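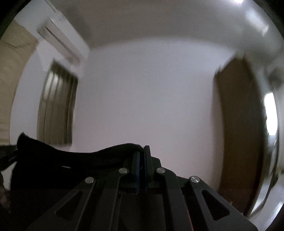 plumhem replied:
Yes to overdyeing! I put it off for years and kept buying new black jeans, and then one rainy weekend I did three pairs in the big enamel pot and they came out darker than the day I got them. The thing that made the difference for me was washing everything properly first, even the stuff that already looked clean. Any leftover softener and you get blotches. I used two packets of Urneno Black for what the box said needed one, and I'd do that again.

ravel_on replied:
Two packets for one load sounds like a lot to me. If you're working with 100 percent cotton and you have the water right, one should get you there. I think most people use too much water and then blame the dye.

plumhem replied:
Could be! My pot is huge, so I probably was swimming in it. But the box weight is for a medium shade, and black always wants more. Every black I've ever done on the single amount came out charcoal. Nice charcoal, but still.

tubandkettle replied:
Siding with plumhem on this one. Black is a greedy color. What are people doing about topstitching? Most of my stuff is sewn with polyester thread and it stays whatever color it was. I've grown to love it on a jacket but on a plain skirt it looks like I drew on it with chalk.

ravel_on replied:
Fabric marker, a fine one, and a lot of patience. I did a whole hem that way during a ballgame.

greenbobbin replied:
Hi all, new here, and I have read this entire thread (949 posts, my eyes!) because I came home from the flea market in Stamutitz with a bag of black clothes that are all slightly different blacks. One is brownish, one is sort of navy, one goes green by the window. Can I throw them all in together and get one black out?

plumhem replied:
Welcome! What a great haul. Short answer is no, sadly. They'll get closer to each other but the fiber decides. Cotton and linen will drink it up, a blend only takes on the cotton part, and polyester just sits there. Check the care labels and sort by fiber before you even think about color. And look at them in daylight – a kitchen bulb will lie to you every time.

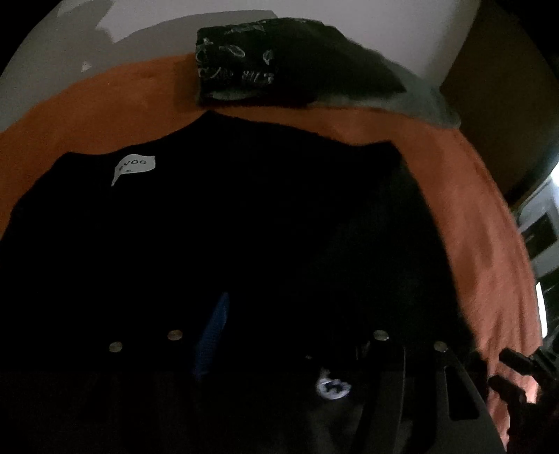
Dyeing & Color Care > Blacks and Darks

Page 80 – Saturday, July 31, 2021

greenbobbin replied:
OK, sorted! Most of the bag is cotton, and there's a pile with no labels at all. Do I burn a thread like my aunt used to?

tubandkettle replied:
If you're careful, yes. Snip a thread from inside a seam, hold it with tweezers over the sink and keep your sleeves out of the way. Cotton smells like burning paper and leaves soft ash. Polyester shrinks up and makes a hard little bead. Blends do a bit of both, and that's where I usually give up and test a scrap in a jar of dye.

ravel_on replied:
Jar test all the way. It's slower but you find out what you really want to know. I cut a bit off the inside seam allowance and leave it in overnight.

Can I also put in a word for leaving the slightly different blacks alone? I wear brown-black with blue-black all the time. Half the charm of old clothes is that they've gone their own way.

plumhem replied:
We'll never agree on this and I love you anyway. I want my black to look like a hole in the wall!

knotsandcrosses replied:
Jumping in on keeping it dark afterward. Inside out, cold, short cycle, and dry in the shade. I ran 12 washes on a T-shirt with the Mostimen dark wash and the same number on its twin with ordinary liquid, and I could not tell them apart. The one I hung in full sun all last August, though, looked ten years old by the end.

tubandkettle replied:
I do see a difference with Mostimen, mostly on knits. Less fuzz, and fuzz makes black look gray. Maybe it's gentler, or maybe I just load the machine lighter when I'm using the fancy bottle.

knotsandcrosses replied:
Ha, that would do it. I'll try a knit pair next and post them.

greenbobbin replied:
Please do! The jars are lined up on the windowsill already. Is vinegar in the rinse worth doing? The lady at the button stall swore by it.

ravel_on replied:
For cotton, no. It smells nice and salad-like and does nothing for the dye. Rinse cold until it runs clear, then a hot wash by itself. With an old towel you don't care about, if you want to see what's still coming off.

plumhem replied:
And wipe the machine drum after, or your next load of whites will be a surprise. Does Mészáros still carry the big tubs of soda ash, by the way? I'm down to my last scoop and there's a linen coat waiting.

tubandkettle replied:
They did when I went in for zippers. Bottom shelf, behind the batting.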